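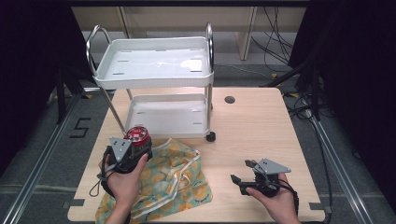
Misix Home Board > Kitchens > Small kitchens
Thread: No pantry, where does the dry food go?

dalen_renter
Posted 12 July 2013
We moved into a two-bedroom in Dalen in April and the kitchen has no pantry. There are four upper cabinets, and one of those is mostly taken up by the vent duct. The lowers are pots, pans and the trash. Flour, rice, beans, pasta, canned stuff and jars have been living in grocery bags on the floor next to the fridge.

The wall on that side is 90 inches long with a radiator in the middle of it. I have looked at:

1. A tall cabinet at one end of the wall
2. Skenolero wall shelves above the radiator
3. A two-tier cart that can move around

The landlord allows holes in the wall if we patch them when we leave. Budget is $200. What would you do?

mkettle
Tall cabinet. You will fill anything else in a month and then buy the cabinet anyway. I did it in that order and it cost me twice.

Get one with adjustable shelves and set them close together. Most people leave 14 inches between shelves and then stack cans four high, and the can they want is at the bottom.

pantrymouse
Don't put food above a radiator. Oil goes off faster in the heat, so does brown rice, so does anything with nuts in it. Plates and glasses would be fine up there. Then you can empty the cabinet the plates are in now and use that for food.

dalen_renter
The radiator is only on from October or so. But I take the point about moving the plates. I hadn't thought about swapping.

Solveig Fjeld
I have lived without a pantry for 8 years and I'd go with the cart, plus one shelf. A few things I've learned:

Keep heavy things on the bottom tier. Bags of flour and sugar, the big vinegar. If you load the top it gets tippy when you go over the strip between the kitchen floor and the hall.

Put opened things on the top tier and nothing else. Opened pasta, opened cereal, the jar of whatever you're using this week. We used to have three open bags of rice at once.

Wipe the trays. White ones show everything, which I count as a good thing, but soy sauce will leave a ring if you leave it. I use Purum and a rag and it comes off.
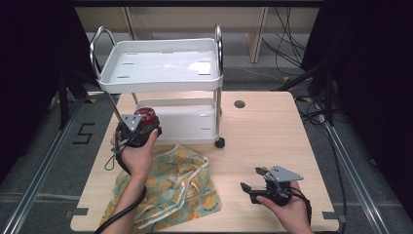 White two-tier cart with curved chrome handles.

The raised edge on the tray matters more than you'd think. My first cart had flat shelves and a bottle of molasses went off the side. Molasses on grout. I was at it for two evenings.

mkettle
Two trays is not pantry storage, though. OP has flour, rice, beans, pasta, cans and jars. That's a cabinet's worth. With a cart you see the food from every chair in the room, and it collects mail and keys and all the rest of it.

Solveig Fjeld
Mine doesn't collect mail. We have a basket for mail.

I also don't buy 20 cans at a time. If you shop twice a week, two tiers and a shelf will hold it. If you shop once a month then yes, get the cabinet.

dalen_renter
We shop once a week, sometimes every ten days. My husband buys cans when they're on sale and there is no talking to him about it.

hobnail
What does the Skenolero system cost these days? I priced it last year and with the brackets, uprights and four shelves it came to $173 before tax, and the screws were extra. It's solid, but that's most of your budget and you still have to find a stud.

dalen_renter
About the same here, that's what put me off. Also the walls are plaster and I can't get the stud finder to agree with itself.

hobnail
Forget the stud finder on plaster and lath. Use a strong magnet on a string and drag it around slowly until it grabs a nail. Mark it, go up a foot, do it again. When you have three in a line, that's your stud. Measure 16 inches over and check there too, but in old buildings don't count on it.

pantrymouse
Whichever you pick, get the flour and rice out of the paper bags. Grain moths come home from the store with you, and paper doesn't stop them. I had them for most of a year. They were in the birdseed first, then in everything.

Glass jars with a tight lid work. So do the snap-lid plastic bins. Freeze new flour for 3 days before it goes in the jar.

mkettle
Agree on the jars, with one thing to add - square ones if you're buying. Round jars waste a lot of shelf.

Solveig Fjeld
Round jars are easier to wash and you get them free with pickles in them. I have never bought a storage jar.

mkettle
Free jars come in nine different heights with nine different lids.

Solveig Fjeld
Yes, and I write on the lids with a grease pencil. It wipes off with oil when you change what's in there.

quarterround
Has anybody suggested the gap beside the fridge? If you have even six inches there, a narrow pull-out takes a surprising number of cans, one deep. I built one from pine boards and four fixed casters. It's 5 inches wide and as tall as the fridge. The back edge has a strip of wood along each shelf so nothing slides out. Cost me $38 in lumber and I had the paint already.

dalen_renter
Just measured, there are seven inches on the left side. The manual says to leave one inch for air. Would a pull-out block it?

quarterround
Leave your inch and build it at five. Mine has been fine for two summers. Check where your fridge vents, though. If it blows out the side and not the back or bottom, skip the whole idea.

hobnail
Sand the floor side of the bottom board before you put casters on. Ask me how I know about the scratch in my vinyl.

dalen_renter
Vents at the bottom front, so that's okay.

Plan for now: plates go on one short shelf over the radiator, food goes into the cabinet they were in, the pull-out for cans if my brother-in-law will lend me his saw. And a cart for the opened stuff and onions. No tall cabinet yet. Sorry mkettle.

mkettle
See you in the fall.

pantrymouse
Keep the onions away from the potatoes if you have both. Different tiers isn't enough, different side of the room. They sprout.

dalen_renter
We keep potatoes under the bathroom sink at the moment so I think we're covered.

Solveig Fjeld
Oh, and check the casters on the cart before you load it. Mine came loose in the first week and just needed turning in by hand.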